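Workshop Tips for the Simulation Bench: Handling Soft and Awkward Items
Otstead Student Robotics Club – guidance for members

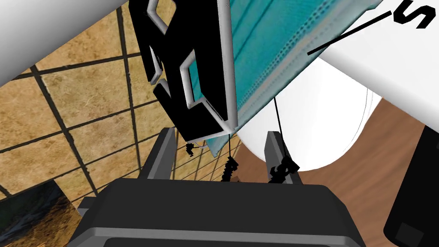 Simulated gripper view with a pleated mask, its cords and neighbouring objects.

The following tips are issued to all members working on the household tidying project, known within the club as Grakska. They cover the preparation of simulated scenes, the handling of soft items and the care of the shared workstations. Members who joined in November should read them together with the induction notes. Returning members are asked to read them again, as the section on cords has been rewritten.

Before starting work

Open the project folder from the club drive and make a copy under your own team name. The master scenes must not be edited. Last term two teams saved over the same master scene, and 54 test runs had to be repeated.

Check that the physics settings match the sheet pinned beside the workstation. Teams that alter the friction or the time step for an experiment should restore the original values before logging off and enter the change in the bench book.

Load the scene and let it settle before moving the arm. Cloth and cord are still dropping into place during the first moments, and a grasp attempted too early will give a result that cannot be compared with any other.

Choosing a grasp point

Rigid items such as cups and boxes may be approached with the standard routine. Soft items need more thought. A face mask is a useful practice piece as it combines a pleated body, a firmer border and two thin loops, each of which behaves differently between the fingers.

Aim for the border of the fabric where possible. A grasp taken in the middle of the pleats tends to open them out, and the item then hangs lower than the planner expects. Where only a loop can be reached, reduce the lifting speed and leave extra clearance beneath the item.

Keep the fingers level with one another during the approach. If the wrist must be tilted to avoid a neighbouring object, record the angle. Markers cannot award credit for a careful approach that has not been written down.

Cords, loops and straps

Cords cause more failed runs than any other part of the Grakska task. Before closing the gripper, turn the view and find out where each cord ends. A loop resting against the inner face of a finger may be pinched together with the item, and the release at the end of the run will then fail.

If a cord passes through a solid surface, stop the run and report it as a simulation fault. Do not count it as a failed grasp. Small fragments that appear separate from any object should be reported in the same way, with the scene number.

Knotted cords should be left as they are. Members sometimes replace them with a simpler model to save computing time, but the assessed scenes use the full version and practice on the simple one is of little value.

Working in a crowded scene

The wrist view shows a great deal of what is directly in front of the gripper and very little of what stands behind it. Objects overlap, and an item that seems to touch the target may be well beyond it. Use the side view to check depth before every approach.

Large pale objects against a pale surface are easily misjudged. Switch on the outline display when working near them – it can be turned off again for the recorded run.

Floor tiles and wood grain make handy guides to the eye when steering by hand. They should not be used as a measure of distance, however, as the textures are rescaled from one scene to another.

Recording results

Each team is to complete 33 runs on the practice scene before asking for an assessed slot. Write down every run, including those stopped early. A run is counted as a success only when the item has been lifted, moved and released in the marked area without further contact.

Allow three attempts at any one grasp before changing the approach. Repeating the same movement many times over fills the log and seldom improves the score.

Care of the workstations

The two workstations supplied through Bukimport are shared with the Marín design class and must be left ready for use. Close the simulator fully, as a paused scene continues to hold memory. Wipe the controllers with a dry cloth and hang them on their hooks. Drinks are to be kept on the side shelf.

Faults should be entered in the bench book on the day they are found, with the scene number and the team name. Requests for new objects may be placed in the tray by the door.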